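Dollinby shop sets aside money for its first robot arm

2025-01-26

The folks at Sevstead, the small parts shop in Dollinby that many of our readers will know from its open evenings, have been talking about a robot arm for longer than most of them care to remember, and this month they finally put a line for it in the budget. It's a modest line, mind you, and the arm itself won't be ordered until September at the earliest, but there were smiles all around when the plan was passed (and a very good lemon cake).

Kamala Nambiar, who looks after purchasing, told us that the price of the arm was never the part that kept her up at night. It was everything that comes along with it: the table, the mounting plate, spare fingers for the gripper, the wiring, and the days of training for people who already have plenty to do. She has put 2000 dollars toward the table and mount and another 1005 for spare fingers and cabling, with the arm to be paid for separately out of the equipment fund.

Before any of that gets spent, the shop is trying out layouts in simulation, with an arm set up on a virtual table in a big old industrial hall. Mahlet Mersha has been running those trials in the evenings and has gotten through 34 of them so far, moving the base a little nearer or a little farther and changing the angle at which the gripper comes down. She would like to reach 200 before anyone signs a purchase order, and Kamala, bless her, has agreed to wait.

A low, flat part is the kind they most want help with, and Mahlet likes to start with the gripper pointing straight down over the table.
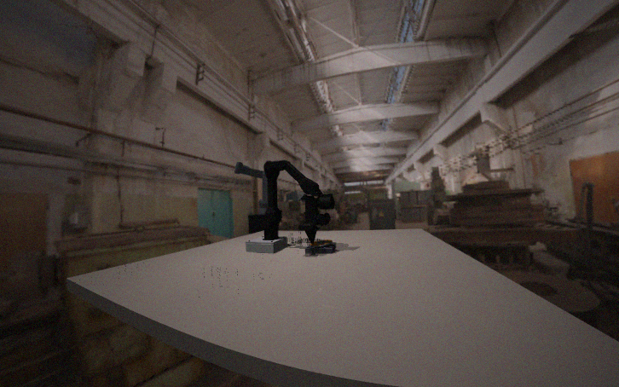
What comes next

Quotes have been requested from two suppliers, Wirnham and Subramaniam, and both have been asked to price the base plate and the arm on separate lines so that the two offers can be laid side by side. Kamala expects to have them in hand well before summer. Anyone in town who has a sturdy worktable to sell is warmly invited to stop by the front office and ask for her.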